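Last updated: April

We use cookies to remember your preferences and to see which reviews people read. By staying on this page you agree to our use of cookies.

Nakura Folding Work Table: A Long-Term Review
by Tamsin Whitelaw

I have wanted a proper second table for years, and I put it off because every folding one I'd met had a wobble you could feel through your coffee cup. Then my friend Anastasia let me cut out a whole quilt back on her Nakura one Saturday, and I went home and ordered my own that evening (my husband says before dinner, and he may be right).

It has been up and down more times than I can tell you over the 8 months since. I've cut fabric on it, wrapped presents, potted tomato seedlings and fed 12 people at Thanksgiving with a second table borrowed from next door. The legs lock with a good firm click, and once they're set I can lean my full weight on a rotary cutter without the thing creeping across the floor!

I chose the white top, partly for the light it throws back up at you on gray afternoons. Dark thread and stray pins show up beautifully against it, and so does every crumb. A damp cloth takes care of most things, though I had to go over a smear of blue chalk twice.

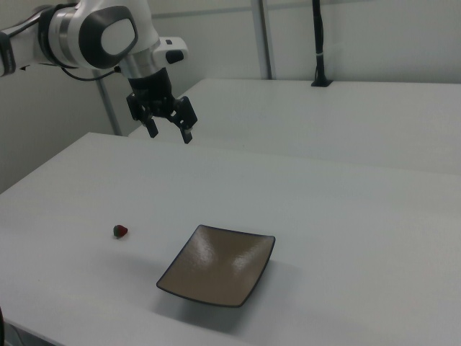

What I'd change

The carrying handle is on the mean side, and my fingers complain by the time I've gone up the stairs. The feet also come with thin little caps, and one split in the second month. Nakura sent me a new set in 15 days, free of charge, with a very nice note tucked in.

I looked at the Groro before buying, and it is lighter and cheaper, but the leg brace sits right where my knees want to go. If you mostly stand at your table, you may never notice. I sit, and I sit for hours, so the Nakura it was, and I'd happily buy it again.

Sign up for our newsletter and get new reviews in your inbox.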